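Prutirard launch in Fultisley: outdoor campaign

ELauritsen_Kirkegaard
Members are invited to comment on the Prutirard campaign, which opened in November with 8 painted shopfronts and a window display on the high street. Kirkegaard handled the creative work. The printed run was 3000 posters.

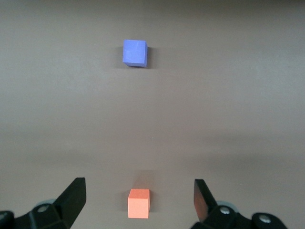 Blue cube on a brown surface.

zoega_o
I must disagree with the choice of shopfronts. The product name was not legible from the opposite pavement, and the client's own report records 1085 visits to the launch page. For the sum spent, that is poor.

rellirum_media
The figure covers the first evening only, up to 9 p.m. It should not be used to judge the whole campaign.

zoega_o
The report does not say so. Could the full version be posted?
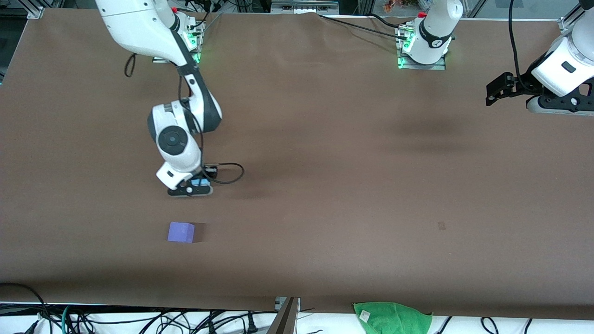
Two white robot arms over a brown work surface.

ELauritsen_Kirkegaard
The full version is with the client and I will request permission. I accept the point on lettering. Two of the fronts are to be repainted in a heavier face.

rellirum_media
We would still advise against posters in the side streets.

Eyvindur Lauritsen
Kirkegaard, Fultisley office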